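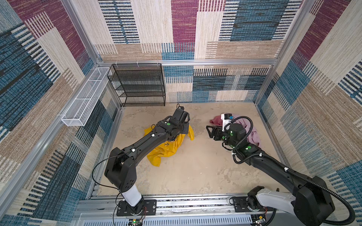 Bay 4, carpet-lined walls, black mesh shelf and white side basket. Both empty.

Peltel storage and folding bay: inspection checklist
Date: 2025-05-28
Form 654, second pass

1. Wall panels complete, pattern side facing in
OK. Panels on the left, back and right. The Khan sheet calls this pattern "calming." It is beige, brown, magenta and blue with stripes all over it, and I'd like to know who was calmed.

2. Panels flame rated
NOT VERIFIED. The sheet says "suitable for indoor use." So is a candle. I asked for the test certificate and got the same sheet again, in color this time. Leave open until the real paper turns up.

3. Back rail secure
OK. Pulled on it by hand at both ends. No play.

4. Wire shelf secure
PASS WITH COMMENT. Four tiers, hung off the rail with small white clips. I have no quarrel with it empty. The install note from Sterkarora says the clips are "more than adequate" and gives no load figure, and I don't accept adjectives in place of a number. Nothing heavier than folded shirts until we get one. The last version of this form had the shelf signed off for "general storage." I have crossed that out.

5. Side basket secure, no sharp wire ends
OK. Ran a cotton rag along the top edge and the dividers, no snags. It's long and narrow, so expect people to stuff it at the near end and leave the back corner bare. Check again in July once it has been in use.

6. Frame joints tight
OK. Checked with a wrench. The 10 joints listed on the drawing all held. The drawing is dated before the last change to the frame, so I wouldn't lean on it too hard.

7. Floor surface clean
FAIL, minor. The sandy surface is blotchy, with faint darker marks. I was told this is "the natural look of the material." Some of it may be. I wiped one patch with Brondex cleaner and couldn't tell whether it got lighter. Please have someone else look before clothes get laid down on it as clean.

8. Floor clear of loose items
FAIL. Yellow shirt with the small logo crumpled on the left side, dusty-pink garment in a heap on the right. The shelf and the basket are right there. A storage bay with all its laundry on the floor doesn't get a pass from me, whatever the schedule says.

9. Access kept clear in front of the bay
OK. Needs 90 cm, has it.

10. Labels on shelf tiers and basket sections
NOT DONE. The plan says labels will "encourage good habits." I doubt it, but they're on the list, so put them on.

Result: hold. Items 2, 4, 7, 8 and 10 stay open. Item 8 should take a minute to fix.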